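Re: [preserves] Marmalade that won't set
From: Stela Voicu

Hi all, back after a long quiet spell, and of course it's marmalade that got me typing again.
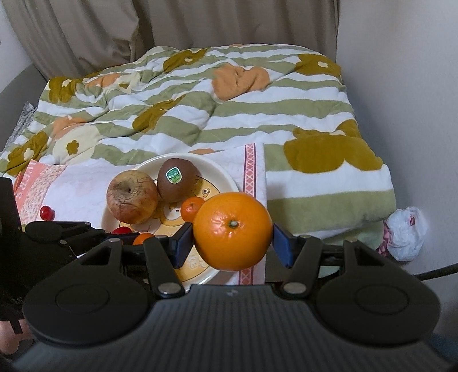
Grímur Dalsgaard wrote:
> Second batch this month that stayed runny. I used 1000 g of fruit
> and the same weight of sugar, boiled it for 60 minutes after the
> sugar went in, and it still pours like syrup. Do I add pectin or
> throw it all back in the pot? My jars are from Wemeck, if that
> matters.

The jars don't matter, Grímur! An hour is a long time after the sugar goes in, though. I think you may have boiled it too gently, in a pot that was too deep – I did that for years in my old kitchen in Banberg and ended up with a shelf of very nice pancake sauce.

What I do now is all the slow cooking first, just peel and water with the pips tied up in a cloth, until the peel squashes between two fingers. Then I let it cool and squeeze that cloth like mad (you want the slimy stuff, that's your pectin). Sugar after that, stir till it melts, then a hard boil in the widest pan you own. I start testing on a cold saucer at 6 minutes and keep going until it wrinkles.

Are you using sweet oranges? They need help. I put in two lemons per batch, pips and all, and it made more difference than any packet I ever bought.

For the runny jars, tip them into a wide pan and boil hard, no more than three jars at a time. Wash and heat the jars again before you refill them, and use new lids.

Does anybody know if the market at Erkgate still gets Sevilles in March? The stall in Eide was out when I called.

Stela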